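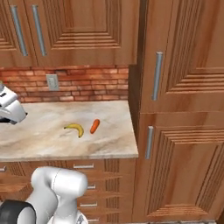

Fri 29 June
By Sayaka Fujimoto

How to Reseal a Marble Countertop

Marble is porous, and the sealer in it wears down with use. Test it first. Put a spoonful of water on the surface, leave it for 10 minutes, then wipe. A dark patch means the stone is absorbing water and needs a new coat.

1. Clear the counter and wash it with a pH-neutral stone cleaner. Do not use vinegar, lemon or bathroom spray – acid etches marble.

2. Rinse with clean water, dry with a cotton cloth and leave overnight.

3. Mask the sink rim and any metal trim.

4. Apply a penetrating sealer with a lint-free pad, one section at a time. Keep the coat thin and even, and include the front edge.

5. Let it soak in for the time printed on the label, then wipe off all excess. Sealer that dries on top leaves a haze.

6. Repeat the water test once the sealer has cured. Apply a second coat if the patch still darkens.

Etch marks are damage to the polish and will not respond to sealer. Light ones can be worked out with marble polishing powder and a damp felt pad before step 1.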